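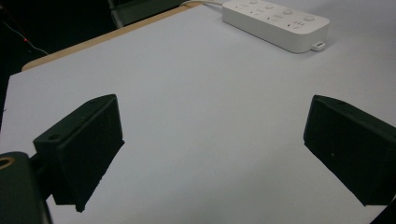 Wurnalel开放日现场,手持夹爪在白色桌面上方张开,远处放着插线板。

Wurnalel开放日:我拿着夹爪给机器人"上课"去了

2024年8月19日

上周去了趟Wurnalel在Skandby的开放日,回来一直想写,拖到今天才坐下来。先交代一下,我不是做机器人的,平时写的是本地的小公司和小作坊,谁家开了新车间,谁家搬了地方,就写这些。收到邀请的时候我还以为是去看机械臂跳舞(前几年看过一次,音乐放得特别响),结果完全是另一回事。这次是让大家自己上手,拿着一个夹爪干活,干的活会拿去给机器人学。

Wurnalel的办公室在一栋旧楼里,门口没有大招牌,我在马路对面来回走了两趟才找到入口。接待的小姑娘给我贴了张名签,把我的名字写错了一个字,我也没好意思说,就顶着那个错字逛了整个下午。活动分2场,我报的是下午那场,每场3个小时。听他们说两场加起来来了70个人,比他们原先准备的椅子多,后来又从楼上搬了一些下来。

进门先听介绍。讲的人是Pallavi Bhatia,她负责这个叫Tetatetti的项目,语速很快,手势也多,我旁边一位大叔边听边记,记到第二页就放弃了。她讲得挺清楚:机器人要学会在桌上做事情,得先有人做给它看,做很多很多遍。过去他们是在办公室里用操纵杆遥控一台机械臂,一个动作要磨很久,而且机械臂搬不走,只能老在同一张桌子上练。后来换成手持的夹爪,人握着就能走,到厨房、到仓库、到别人家的书桌旁边都能用。夹爪上带着摄像头,从夹爪的角度把整个过程录下来,机器人以后"看见"的,跟人演示时录到的就是差不多的角度。

我听到这里举手问了个挺傻的问题:那为什么不干脆录人的手呢?手多灵活啊!Pallavi笑了,说这个问题每次都有人问。她伸出自己的手,五个指头动了一圈,又拿起桌上的夹爪捏了一下,说机器人只有这个,你用五个指头能拧开的盖子,它拿两个指头得换个办法,所以要让演示的人也只用两个指头,把换的那个办法找出来。这个说法我一下子就懂了。后来我自己上手,才知道"找办法"三个字有多费劲。

介绍完大家分组,我被分到里间。里间的人叫它Ikeda间,门上也贴着Ikeda,我问了一下,是以前租这间屋子的人留下来的名字,大家叫顺口了就没改。屋子不算大,走进去第一眼就是那张白桌子,边上露出一道浅色的木头。别的组在外面练叠毛巾和摆杯子,热闹得很,我们这组练的是插线板。

对,就是家里那种白色插线板!我刚听到的时候有点失望,外面那组的杯子多好看啊。带我们这组的是Akihiko Nomura,话不多,说话之前总要停一下。他说插线板是他自己挑的题目,因为它白,桌子也白,按键又小,夹爪离得稍微远一点就不太好判断。人觉得伸手一按就完了,录下来一看,全是犹豫。 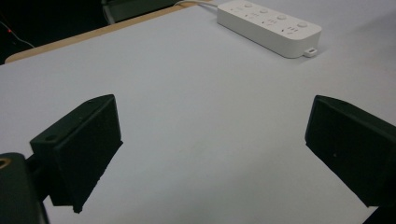 现场见闻

轮到我之前,我站在旁边看了四五个人做。动作要求念起来特别简单:夹爪张开,从桌子这一头开始,慢慢靠近插线板,合拢,用指尖按一下指定的按键,再退回来。Akihiko说一次做完就算一条,不满意可以重来,可是不要在半路停下来回头跟人聊天。结果第一位上去的女士走到一半就回头问"是这样吗",全屋子都笑了,她自己也笑,重来。

有个高个子男生做得特别快,唰一下过去,唰一下回来,我觉得挺漂亮,Akihiko却让他再慢一点。男生有点不服气,问快不是更好吗。Akihiko停了一会儿才说,快的以后再教,先让它看清楚你在靠近的时候改了几次方向。然后他把刚才那条调出来放慢了给大家看,果然夹爪在接近按键之前往左偏了一下,又拉回来,男生自己都不知道自己偏过。这一段我看得最入神,比机械臂跳舞好看多了。

我趁着换人的工夫凑近看了看夹爪。两根手指是黑的,方方的一大块,带点斜面,上头有小圆孔,表面摸上去有点糙。我问是不是打印出来的,Akihiko说是,坏了就再打一对,换上去拧好就行。夹爪身子靠边的地方嵌着一圈黄铜色的小东西,在一片黑里头很显眼,我盯着看了半天,回来路上才想起忘了问它叫什么。

然后就轮到我了。握把比我以为的要沉一点,食指那里有个扳机,扣下去手指就合拢,松开就张开。我先空扣了几下,咔嗒咔嗒的,有点上瘾,后面排队的人开始咳嗽,我赶紧站好。

第一条,失败。我把夹爪往前送,眼睛一直盯着自己的手,等反应过来,指尖已经越过插线板到后头去了。第二条,我改成盯着插线板看,这回靠得挺准,可是合拢得太早,离按键还有一截就捏上了,捏了一把空气。Akihiko在旁边说"很好,这条也留着",我以为他在安慰我,他说不是,做坏的他们也收,单独放一个文件夹。我的两条就这么进了那个文件夹,也算是有贡献了吧!

第三条总算按下去了。按下去的那一瞬间特别有成就感,我一高兴把夹爪举起来了,忘了要原路退回去,于是又不算。后来我又排了一轮队才做出一条完整的。我前面说觉得插线板没意思,这句话我收回。

中间休息的时候外面有咖啡和小饼干,饼干很快就没了,去晚的话只剩咖啡。我在走廊里跟那位记笔记记到第二页的大叔聊了一会儿,他开一间修小家电的铺子,想看看以后能不能让机器帮他拆外壳、理电线。他对插线板这一组意见很大,说只按按键太便宜它了,插头插进去再拔出来那才叫活儿。我觉得他说得有道理,就拉着他去问Pallavi。

Pallavi说插拔在他们的单子上,但是要往后排。按按键的时候,力气大一点小一点都还能过去,插头得对准孔,歪一点就进不去,人会下意识地晃一晃、试一试,这个"晃一晃"怎么让机器学会,他们7月的时候试过一轮,效果不太好,学出来的动作老是在插孔上方转圈。她一边说一边用手在空中转圈,大叔看着直点头,说我那个新来的学徒也这样。

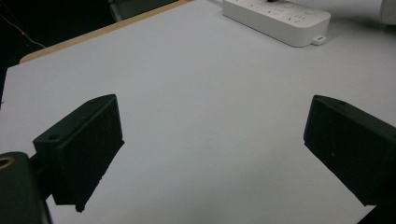
回到里间之后,下半场换了规矩,每个人起步的位置要稍微变一变,可以站得偏左一点,也可以偏右一点,夹爪拿高拿低都行,唯独插线板不让挪太远。Akihiko解释说,要是每个人都从同一个地方出发,机器就只会从那个地方出发,换一张高一点的桌子它就不认识了。我听完特意弯着腰做了一条,腰有点酸,不过他看了说挺好,没有人从这么低的地方来过。

我最好奇的还是机器学得怎么样了,所以一直等到最后的演示。他们把一台机械臂推到外间,手腕上装的是跟我们手里差不多的夹爪,大家围成一圈,后排的人站到了椅子上(被劝下来了)。Pallavi先说清楚,今天录的东西还来不及用,现在看的是用之前的演示训练出来的版本,大家别指望看到自己的动作。

第一遍,机械臂慢吞吞地靠过去,在按键上方停住,不动了。屋子里安静得很,我都替它着急。停了好一会儿,它往回缩了一点,又往前,按下去了,大家鼓掌。第二遍它按偏了,按在了旁边的塑料壳上,自己倒是很满意的样子,原路退了回来。也有人鼓掌。Akihiko没鼓掌,低头在本子上写了点什么。第三遍又成功了,比第一遍利索。

有人问成功率是多少,Pallavi说今天不报数字,灯光跟平时不一样,桌子也换过,拿今天的数字出去说没什么意义,等他们在几个不同的地方都测过了会写出来。我本来很想在这篇里写一个漂亮的百分比,没有就没有吧。倒是她后面补的一段我记下来了,她说开放日对他们最大的用处在于人多,公司里这些人的习惯早就互相传染了,拿夹爪的姿势都一样,来一屋子没练过的人,什么奇怪的路线都有。我想到我弯腰的那一条,有点得意。

提问环节还有位妈妈问,录的时候会不会把孩子的脸录进去。这个问题问得好,我自己都没想到。Pallavi说今天镜头基本朝着桌面,不过他们还是会先过一遍,有人脸或者能认出人的东西就删掉,不想留的人走之前在门口说一声,把自己那几条撤走也可以。门口确实放着一张表,我走的时候看见上面已经有两三个名字了,工作人员当场就在电脑上处理,态度挺好的,没有多问。

再说点小意见吧,反正他们让我随便写。一个是里间有点挤,排队的人和做完的人老是撞到一起,我的包被人踩了一脚。一个是给新手的说明写得太简略,一张纸上只有几行字,连扳机要扣到底这件事都没写,我前面那位就是因为没扣到底,多做了好几次。还有就是外间的毛巾组实在太吵,每成功一次就欢呼,里间听得清清楚楚,心里痒痒的,我做最后那条的时候差点被他们一声"耶"吓得松手。

毛巾组我后来也去看了一眼,快收摊了,没轮上。看别人做,是两个手指夹住一个角,提起来,对折,再换一个角。说起来跟按按键一样简单,可毛巾会自己滑下去,夹着夹着就成了一团。一个小朋友做得比他爸爸好,爸爸在旁边一直说"我让他的"。杯子组已经在收拾了,杯子一个个往箱子里放,用手放的,没用夹爪。

临走的时候我又碰到Akihiko,他正在里间收电线,我问他一天看这么多人按同一个插线板烦不烦。他照例停了一下,说上午还好,下午有点饿。我把兜里剩的一块饼干给他了。

下一次开放日的日子还没定,Pallavi说大概会换一批桌上的活,修家电的大叔当场就报了名,还说要自己带几个拆坏了的吹风机来。想参加的朋友可以先跟Wurnalel前台登记,名额不多,要选好上午还是下午,两场内容是一样的。衣服穿方便一点,袖子太宽会挡着夹爪,我那天就是一边按一边拽袖子。带小孩的可以进,不过里间要有大人陪着,包最好存在门口的柜子里。地方在Skandby那栋旧楼,从侧面的小门进,上到2楼,别像我一样在马路对面找。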